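계량스푼 서랍 정리한 기록. 짧게 나눠서 올린다.

**1/**
8월에 공용 주방 서랍을 비우면서 계량스푼을 전부 꺼냈다. 같은 크기가 겹치고 필요한 크기는 없는 상태가 오래됐다. 레시피에 '1작은술'이라고 적혀 있으면 다들 아무 스푼이나 집어서 썼다.

**2/**
서랍에서 나온 도구는 전부 15개. 계량스푼 말고도 커피 스쿱, 이유식 숟가락, 뚜껑 없는 소금통 숟가락이 섞여 있었다. 계량용이 아닌 것부터 뺐다. 커피 스쿱은 원두 통 옆으로 옮겼다.

**3/**
남은 것 중에서 눈금 글자가 지워진 건 물로 확인했다. 저울에 작은 컵을 올리고 0으로 맞춘 다음 스푼에 물을 가득 담아 붓는다. 5g이면 작은술, 15g이면 큰술. 물은 표면이 볼록하게 올라오기 쉬우니 두세 번 재서 평균을 본다.

**4/**
저울은 Kenberg 주방 저울을 썼다. 1g 단위라 작은술 반 이하는 정확히 안 나온다. 그럴 때는 같은 스푼으로 열 번 붓고 10으로 나눴다. 귀찮지만 한 번만 하면 된다.

**5/**
재기 전에 일단 테이블에 펼쳐 놓고 봤다. 빨강, 파랑, 노랑 플라스틱 스푼. 흰 상판이라 색이 잘 보인다.
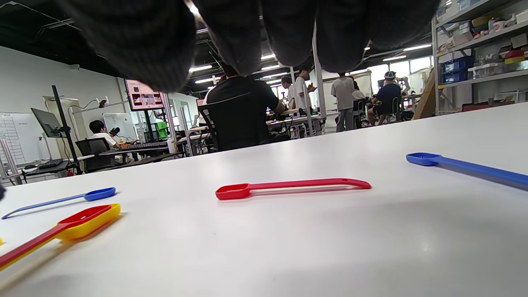
**6/**
색으로 크기를 외우는 건 포기했다. Tulari 세트와 Mikberg 세트가 섞여 있었는데 두 세트의 색 순서가 서로 다르다. 같은 파란색이라도 세트가 다르면 용량이 다르다. 손잡이에 용량을 적는 쪽이 낫다.

**7/**
표기는 유성펜으로 했다. 손잡이를 알코올로 닦고 완전히 말린 뒤에 쓴다. 스쿱 안쪽에는 쓰지 않는다. 설거지를 반복하면 흐려지니까 석 달에 한 번은 다시 써야 할 것 같다. 각인펜도 생각해 봤는데 플라스틱에 홈이 생기면 가루가 낄 것 같아서 안 했다.

**8/**
겹치는 크기는 하나씩만 남기고 나머지는 상자에 담아 탕비실 선반에 뒀다. 필요한 사람이 가져가면 된다. 서랍에 다시 넣은 건 7개. 고리로 묶지는 않았다. 묶어 두면 하나만 쓰고도 전부 씻어야 한다.

**9/**
서랍 칸막이는 Wiegand 제품. 폭 조절되는 것으로 3칸을 만들었다. 왼쪽이 큰술, 가운데가 작은술, 오른쪽이 그 이하. 손잡이는 전부 앞쪽을 향하게 넣는다. 그래야 적어 둔 용량이 바로 보인다.

**10/**
2주 써 본 결과. 큰술 칸에 작은술이 들어가 있던 적이 몇 번 있었고 그 외에는 괜찮다. 칸막이 앞면에도 용량 라벨을 붙이려고 한다. 라벨 테이프는 주문했고 아직 안 왔다.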